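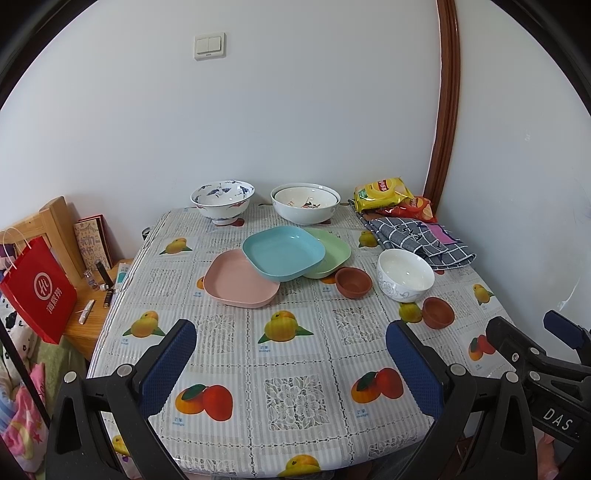
Why does a hand-held gripper drop a plate when the jaws look fully closed?
Most of the time one jaw has picked up play at a pivot, so the pads meet at a slight angle and only a thin strip of rubber is doing any gripping.

I found this out with a nice loud crash in May. I'd been collecting table-clearing runs with a pair of hand-held grippers, a little over a week into the job, and the left one started letting go of things. Cups were fine, bags were fine, but plates would tilt, hang on for a second and then slide out. I blamed my hand. Then I blamed the pads and scrubbed them until my fingers smelled like dish soap, and it still dropped plates (thankfully mostly plastic ones!). So this is the check I do now, start to finish. It takes less time than sweeping up a bowl.

What you'll need

A screwdriver that really fits your screws, a lint-free cloth, rubbing alcohol, a strip of plain paper, a paint marker, and removable threadlocker. I use Fullov, which is what the shop in Gresville had on the shelf. Get the removable kind, whatever you buy.

Before you touch anything

Stop the recording and take the battery out, or unplug the unit. If your jaws are sprung, keep your fingers out of the linkage while you do the rest. I got a blood blister from skipping this and it was entirely my own fault.

Step 1. Do the paper test

Close the jaws on the paper strip and pull gently. Try it at the tips, then the middle, then the base of the pads. Good pads hold the paper with the same drag all the way along. Mine held tight at the base and let the paper fall out at the tips, and that's exactly where a plate rim goes.

Step 2. Wiggle each jaw

Hold the body still and push the jaw sideways, away from you and back. A tiny bit of give is normal on most of these. A click isn't. Compare the good gripper with the bad one if you have two, it's so much easier than guessing. My bad one clicked at the pivot closest to the pad.

Step 3. Clean the pads

I know, I said it didn't fix mine. Do it anyway! Wipe with alcohol, let it dry, and look for shiny spots or a lifted corner. A peeling pad will fool the paper test.

Step 4. Reset the pivot screw

Back the screw out, clean the old gunk off the threads, add one small drop of threadlocker and run it back in until the click is gone but the jaw still swings freely. Then stop. I over-tightened the first time and the jaw moved like a rusty gate – the opening reading lagged behind my hand on every close. When it feels right, draw a line across the screw head and the body with the paint marker. If the line breaks later, the screw has turned. Leave it overnight.

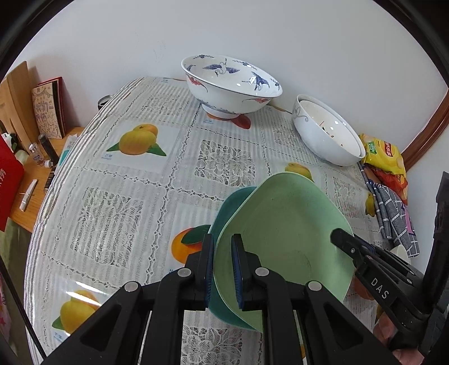 Is it okay to test with stacked plates?
Stacked plates are a good second test, but start with one, since two rims can slide against each other even when the gripper is perfectly healthy.

Step 5. Test it over something soft

Fold a towel under your test spot. I use a plastic plate that weighs 200 grams, lift it by the rim, tip it upright, hold, and set it down. Six clean lifts in a row and I move on to the stack. If it slips once, I go back to the paper.

Step 6. Check your old data

This is the part I almost skipped. A loose jaw also throws off the recorded opening width, so the files can look okay while the numbers wander. I plot the width at full close for each run in Trorano and look for where the line starts to creep. Giang Bùi went through up to 2000 closes with me, and we ended up throwing out two whole afternoons. It hurt, but a policy trained on those would be learning my loose screw.

When to give up and replace it

If it still clicks after step 4, the hole in the jaw is probably worn oval and no amount of threadlocker will help. Swap the jaw, recalibrate the width, and run the paper test again before you record anything. I check my marker lines every morning now, coffee in the other hand.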